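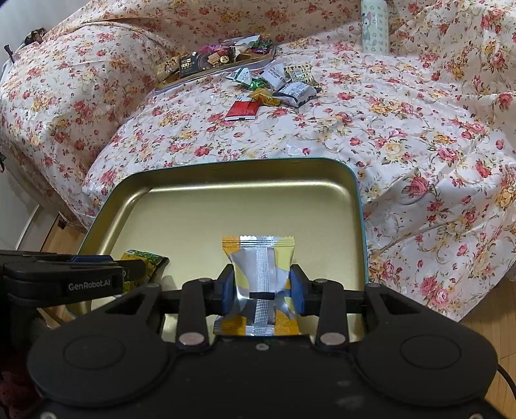

A wrapped snack held between the two blue pads of the hand gripper, over the tin tray.

Call for participants: Planoslow student project, hand gripper group

The Planoslow project at the Altbridge robotics club is looking for five new participants for the term which begins in June. We study how people pick up and put down small things from home, so that later a robot arm can learn from the same movements. The work is done with a gripper that you hold in your hand.

What you will do:
Pick up, move and release small objects such as packets, candies and bottles
Write short notes after each session
Join the group meeting, where we look at the recordings together

What we ask from you:
You are a registered student, of any faculty
You can give us 72 hours in total during the term
You have patience for repeating the same movement many times
Experience with programming is welcome, but it is not required

The sessions are two hours long and take place in groups of two. Tadeo Ledesma gives the first training and Amancay Núñez is responsible for the timetable. Participation is not paid, but you receive a certificate from the club.

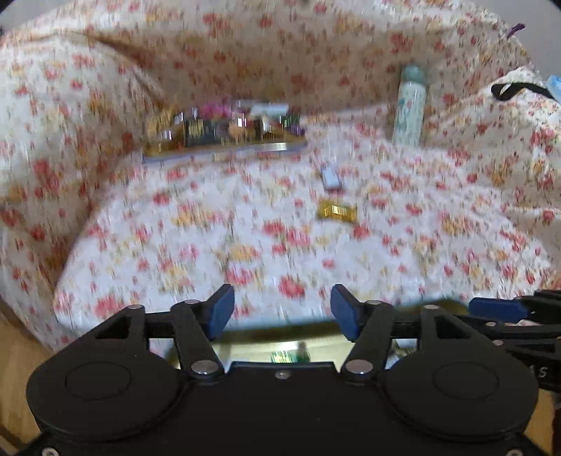

Can I take part if I have never used a gripper before?
Most of our members started without any experience, and the first training is made for beginners.

To apply, please send a short letter to Pilar Figueroa at the club office, with your name, your faculty and the days when you are free. We accept applications from 11 May 2021 until all places are taken. Every applicant will receive an answer.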